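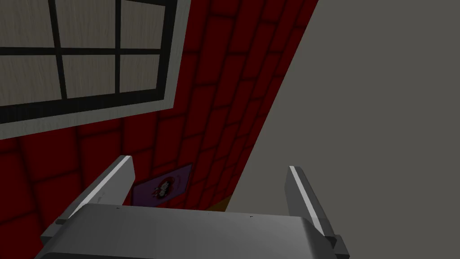 **Staton floor notes** · @statonfloornotes · Thursday

1/ It's been nine months since I moved off the night restocking crew at Staton and onto the simulation desk, and people keep asking what I do all day. Mostly I sit with a mug of tea and look at made-up rooms from just behind a gripper. Red padded-looking walls, a little purple poster, that sort of thing!

2/ There are four of us on the desk, all from the floor, and I'm so glad they asked us first. We know what a bad reach feels like in your shoulder, so we flag the ones a machine shouldn't try either. Our viewer is called Hudance and it's slow in the mornings.

3/ Some rooms are dim enough that I lean right into the monitor — dark wood, pale panels, one gray stripe on a finger — and I write down whatever I can make out before I move on.
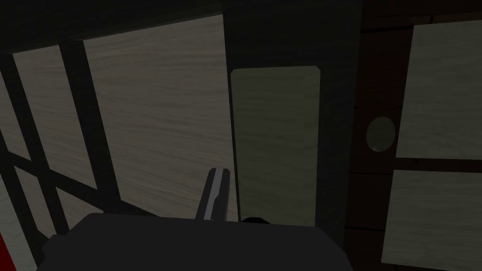

4/ Skuko replied to ask whether the folks still on nights are worried about their hours, and yes, some of them are. I would be too. We've been promised training on the desk for anyone who wants it, five people at a time, and I'm going to keep bringing it up until the dates are posted.

5/ What I miss is the walking, and the talking while you walk. My back doesn't miss the 40-pound boxes one bit.

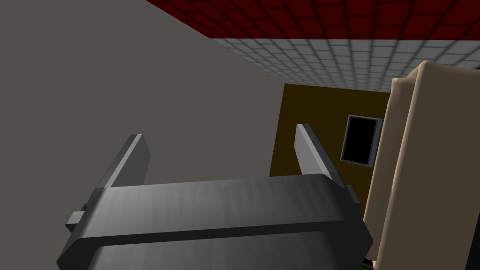 *Fingers open, beige upholstery close on the right.*

6/ Back on after lunch. If you moved from the floor to a desk, tell me how you keep from getting stiff!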